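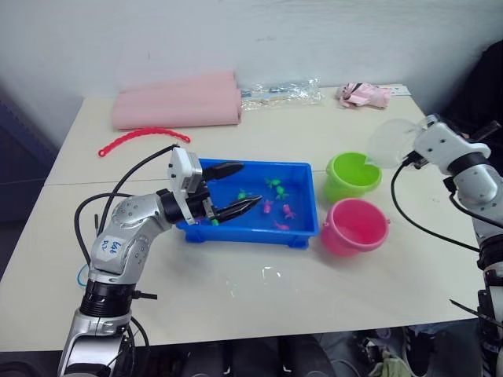 25 novembre 2024

Mal dormi. Réveillée à 4h par le vent, puis la tête qui tourne sur le devis du toit, puis plus rien à faire, debout. Café trop fort. Le chat de la voisine encore sur le rebord, trempé, l'air de m'en vouloir.

Répétition hier soir, la première avec tout le monde depuis octobre. Les altos perdues dans le deuxième mouvement, moi la première. Selina Camenzind nous a fait reprendre 3 fois la même page sans lever la voix, c'est pire que si elle criait. « Respirez avant, pas pendant. » Je l'ai noté au crayon dans la marge, à côté de la même phrase notée l'an dernier. Bon.

Concert dans pas longtemps et toujours pas de salle chauffée. L'église : 357 francs pour la soirée, chauffage en plus. Le préau de l'école serait gratuit mais ça résonne comme une piscine. J'ai dit que j'appellerais. Pas appelé.

Ce matin train raté à une minute, le suivant bondé, debout contre la porte avec le sac de partitions entre les pieds. Une dame lisait un roman en anglais par-dessus l'épaule de son mari. Lui tournait les pages trop vite, elle soupirait. J'ai failli descendre une gare trop tôt à force de les regarder.

Maman au téléphone à midi. Sa hanche va mieux, elle le dit en tout cas. Elle veut refaire les biscuits à l'anis cette année, la grosse fournée, et il faut que je retrouve le moule en bois. Cave ? Carton « divers » ? Il y a quatre cartons « divers ». Elle m'a parlé de Sanna, le hameau de son enfance, la neige jusqu'aux fenêtres, l'oncle qui passait par le toit de la grange. Chaque fois l'oncle passe par un endroit différent. Je devrais écrire ces histoires quelque part, avant. Pas ce soir.

Acheté : piles, fil gris, une ramette, 50 envelopes pour les invitations (trop grandes, évidemment, à rechanger). Oublié le pain.

Rentrée à la nuit, pluie fine. Soupe de courge, la dernière du jardin, un peu fade, sauvée par le fromage. Chanté ma partie dans la cuisine, fenêtre fermée. Le passage de la page 12 commence à venir, si je ne pense pas au si bémol. J'y pense tout le temps.

Demain : appeler l'église, VRAIMENT. Répondre à Selina pour le covoiturage. Dentiste à 16h, prendre la carte. Descendre chercher ce moule.

Plus de lumière dans le couloir, l'ampoule a lâché pendant que j'ecrivais. Je me couche.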